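Ticket 43 - Facilities / Small Stuff
Site: Inmont, second floor
Opened by: Iona Aitken
Opened: 2/21/22
Subject: Nothing is where the labels say it is
Priority: Low (I picked High, the form changed it)

Problem as reported
Cosgrove asked for a card reader on his way to a client. I gave him a phone charger in the right size of box. He has since written to me about it, at length.
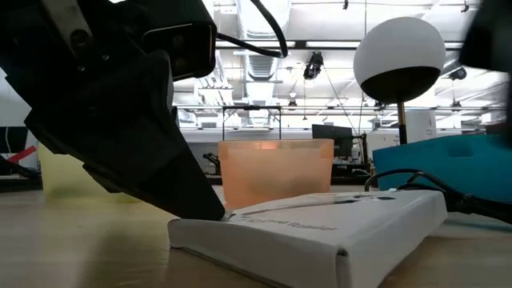
Card readers are kept, according to the Nosura stock list, in "drawer 13." We have no drawer 13. What we have is plastic bins and a table, so I started there, and a white box marked "SD Card Reader" was lying in front of the orange one. I'm counting that as found. Whether there's a card reader in it is step 2.

Steps tried
1. Searched the stock list for "reader." 40 results, mostly e-readers we gave away.
2. Opened the box. Card reader. Small cheer.
3. Went through the leftovers on the table. Bundled cables stay bundled - the purple braided one with the USB connector and the white one with the dark tie both go in as they are. Boxes go in printed side up, so we can read them without standing on our heads. 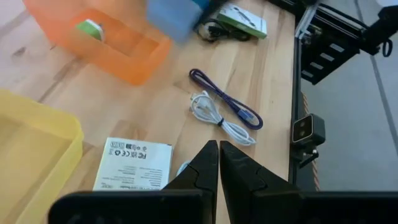
4. Asked Bronovex for new bin labels. Minimum order is 1,000. Declined.

Current status
Partly fixed. Yellow, orange and blue are now the official names of the bins, and the stock list has been changed to match. The looped black cable by the blue bin still needs a home. 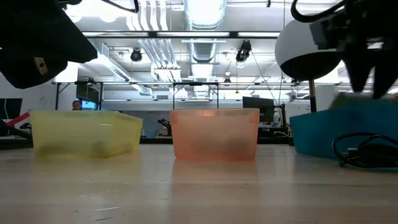
Cables without a known device get one week, then they go to recycling. I've put this on the list in capitals. The black one on the table has a small connector with a light gray face, if that rings a bell with anyone upstairs. Replies to this ticket, please, and not to my desk.

Leaving open until Cosgrove returns the charger.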